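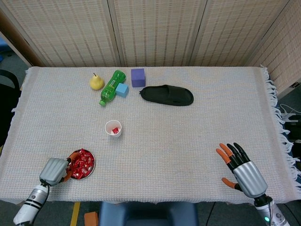

Sofia Karras has sat on the Winport Film Festival jury twice and walked out of it once, and she would like it known that the walking out was the only part she enjoyed.

"They rang me in May and said the whole thing had been reformed," she says. "New rules, wider pool of voters, the lot. I asked what the old rules had been and there was a very long silence."

The reform is real enough on paper. Winport used to give its main prize by a vote of 41 members. Now there are 378, drawn from editors, sound crews, cinema managers and what the press release calls "engaged audiences". Karras, who edits documentaries and has never won the prize, read the release three times and still can't say what an engaged audience is.

"I think it's people who bought the pass," she says. "Which is fine! But say so."

I put it to her that a bigger vote must be a fairer one. She pulls a face. The shortlist, she points out, is still picked by a panel of five, and the 378 only get to choose between the films that panel has let through. Last year's shortlist had no film in it made for less than a million, and two by the same production company, Solov.

"So you've got hundreds of people voting very democratically on somebody else's taste."

Did she see all the films herself? She did, she says, and she doubts many others managed it. Members get a link and tick a box to say they've watched. The longest entry, Perrine Besnard's *Nodmont*, runs to three hours and ten minutes, and Karras heard it praised at the opening drinks by a man who thought it was a comedy.

"It's about a quarry closing. There is one joke, and it's in the first 90 seconds. Draw your own conclusions."

She liked *Nodmont*, as it happens. It lost to Duván Urrego's *Fukuda*, which she also liked, "a bit less than everyone told me I would". Urrego thanked the new voters from the stage. Karras noticed that he didn't thank the panel, and that the panel noticed too.

The festival's director, Rukhsana Kiani, has promised that the shortlist will be looked at next. I read Karras the statement, which uses the word "journey" twice.

"I'll believe it when I see who's on the panel," she says. "If it's the same names in a different order, I'll stay at home and watch the things they turned down."

Would she vote again, if asked?

"Oh, I've already said yes. You get free tickets."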